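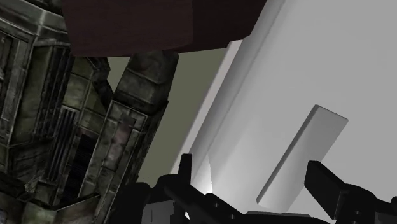 THE LAST REPAIR COUNTER IN COTBY

Features | Home & Money
6 min read

By Hanna Krawczyk

Ten past eight and the line is already out the door. Toasters, mostly. One guy with a record player in a pillowcase. A woman holding a hand mixer like it's a sick bird.

Thibodeaux has been fixing small appliances on the same corner of Cotby for longer than the bank next door has been a bank. No website. A phone that rings and rings. Paper tickets, pink, numbered by hand up to 99 and then back to 1.

Ruxandra Husar runs the counter now. She bought the place from her old boss, kept the sign, kept the tickets. "People ask me if it's worth fixing," she tells me, already unscrewing something. "I say, do you like it? They look at me funny. But it's a real question."

The flat fee for a look is 2 dollars. Has been forever. She knows it's silly. Parts and labor come on top, and she calls before she does anything over 20 - well, somebody calls. Usually Haiyan Du, who works the back bench and hates the phone.

Du's specialty is motors. Sewing machines, fans, blenders. He keeps a coffee can of carbon brushes sorted by a system he won't explain. Last October he brought a box fan back to life for a man who'd had it since college and the man sat down on the step outside and just held it for a while.

Money is the problem, obviously. A new kettle costs less than an hour of anybody's time. Rent on the corner went up again in spring. Husar took in 224 jobs the month I visited, a good month, and still paid herself last.

What keeps it going is odd stuff. Restaurant mixers. The church's coffee urns. A contract with the school district over in Funden for sewing machines, nearly 90 of them, all the same beige model, all with the same bad foot pedal. Du can do that pedal with his eyes shut. He showed me. He dropped a screw, so mostly shut.

Could I learn this? I asked. Husar handed me a lamp. New socket, new cord, knot in the cord so it doesn't pull loose. Took me most of teh morning. She did three in the time it took me to find the right screwdriver.

By noon the line's gone and the shelf is full. Pillowcase guy gets ticket 41. The mixer only needed cleaning, no charge past the 2 dollars, and its owner wants to argue about that, wants to pay more. Husar is already waving up the next one.

COMMENTS (3)

Pichit Kaewkla
They fixed my rice cooker twice. Second time it was just unplugged at the wall. He did not laugh, I appreciated that.

Yanling Xie
Do they do vacuums? Called four times no answer

Pichit Kaewkla
@Yanling just go in. Go early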